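Kasus pupils take up handball and table tennis

6 Jul 2023

It has been a lovely, busy term for PE at Kasus, where the older classes have been working their way through handball, table tennis and, when the rain finally let up, a good bit of running as well. Mr Stevens, who took over the lessons in December, asked each class to plan its own warm-up and then teach it to a younger group, and what a treat it was to watch them try!
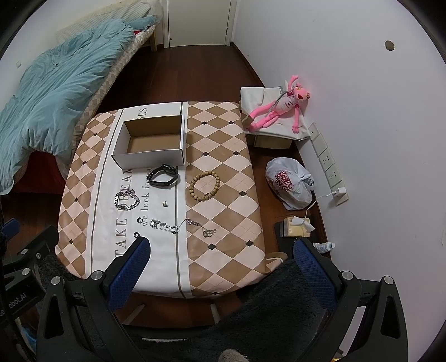
An open box on the argyle tablecloth.

Rostislav Jelínek and Kamil Kováčik led the longest session, which lasted 40 minutes and left most of us (staff included) rather pink in the face. The school run along the Stimside path brought in 299 laps all told, well up on last year, and our warm thanks go to the families who stood and cheered. Swimming starts again after the summer, and kit lists will come home with the children in the first week back.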